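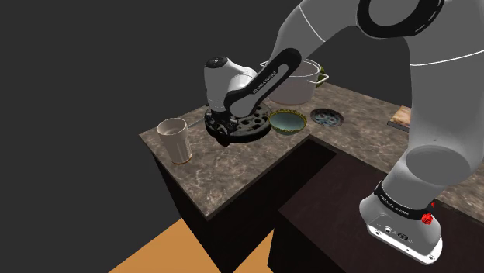 Why did the arm stop in the middle of a pick? The controller lost agreement between the commanded and measured position of the wrist and applied a protective stop, as it is set to do.

15 Oct 2026. Kerr laboratory, shift record and personal notes.

The fault occurred on run 13 of the Doririne kitchen task. The gripper had been sent down over the round tray beside the cup when the motion ended without warning. The log gives a position error on joint 6. The same code was entered on run 2, and it was cleared at that time without further inquiry. I regard that decision as mine and as a poor one.

The counter layout was left as it stood. The bowl, the dish and the large pot were all in their assigned places, and the start file matched the one issued by Brunesent. I replayed the run with the arm at reduced speed and the fault did not return. At full speed it returned on the first attempt.

My present view is that the descent is planned too low for the height of the tray, and that the fingers are pressed against it before the grasp is called. The contact limit in the Orkside planner was raised in the last update. No notice of the change reached this office.

Runs 14 through 16 are withdrawn. The fault is entered as a safety matter, and the planner settings are not to be used on hardware until a written reply is received. The hardware trial planned for November stays on the schedule for the present. I have asked for the old limit to be restored and will repeat run 13 in the morning before any other work.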